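How to replace the thermal paste in an old workstation

Dec 29, 2018

My workstation is a second-hand Sindton tower which I bought for drawing and for video work. After some years it became loud. The fans were going up and down all the evening, and during long exports the machine became slow. I cleaned the dust first, and it helped only a little. Then I changed the thermal paste, and the noise went away. I write down the steps in the order in which I did them, so that another person with a similar computer can follow.

What you need

A tube of ordinary thermal paste (I used Peltinis, the small one), isopropyl alcohol, coffee filters or a cloth without fluff, cotton buds, a long cross-head screwdriver, and a soft brush. You also need a free table with good light. Keep a small dish for the screws.

Before you open the case

Write down the temperatures, both at rest and after ten minutes of heavy work. Without these numbers you will not know later if you have improved anything. My free monitoring program showed 48 degrees at rest, and the fan was turning at 1357 revolutions per minute. Then run the computer for five minutes more, because warm paste lets the cooler go more easily. Shut down, switch off the power supply at the back, pull out the cable and press the power button once.

Taking off the cooler

Lay the tower on its side and touch bare metal of the case before you touch anything else. Unplug the fan cable from the board — hold the plug and do not pull on the wires. Now loosen the four screws of the cooler crosswise, half a turn each, until all of them are free. If you undo one screw fully and then the next, the cooler stands crooked and presses on one corner.

Do not pull the cooler straight up. Turn it gently left and right until you feel that it is moving, and only then lift. On my Santoro cooler it took 3 small turns.
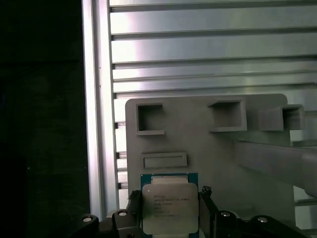

Old paste comes off best when it is softened first. Put some alcohol on a coffee filter, lay it on the metal for half a minute and wipe from the outside towards the middle, so that the dirt does not go over the edge. Take a fresh piece each time. You are finished when the silver metal cover is matt and clean and the small lines of text etched in it, such as the Intel and Xeon marking, have no grey film over them. Clean the bottom of the cooler in the same way. After this, do not touch either surface with your fingers.

Putting on the new paste

For a processor of this size, a drop like a large pea in the centre is enough. I have tried to spread it with a plastic card, and I have tried a cross, and in my measurements the difference was one degree. Too much paste is more common than too little. If it goes over the side, wipe it away with a dry cotton bud.

Mounting the cooler again

Lower the cooler straight down. If you have to lift it again, clean everything and begin from new, as air bubbles will stay inside. Put in the screws by hand first, then tighten them crosswise, a little each time, until they stop. Connect the fan cable. I forgot it the first time, and the computer gave me a warning and refused to start.

Testing

Repeat the same ten minutes of work as before. My export test is a folder of 500 photographs in the Prorko editor, and it is good for this purpose as it keeps all cores busy. Compare with your notes. If the temperature is higher than before, the cooler is probably not sitting flat, and you must loosen the screws and look again. With some pastes the value still falls a little during the first days, so I measured once more after one week — it was two degrees lower.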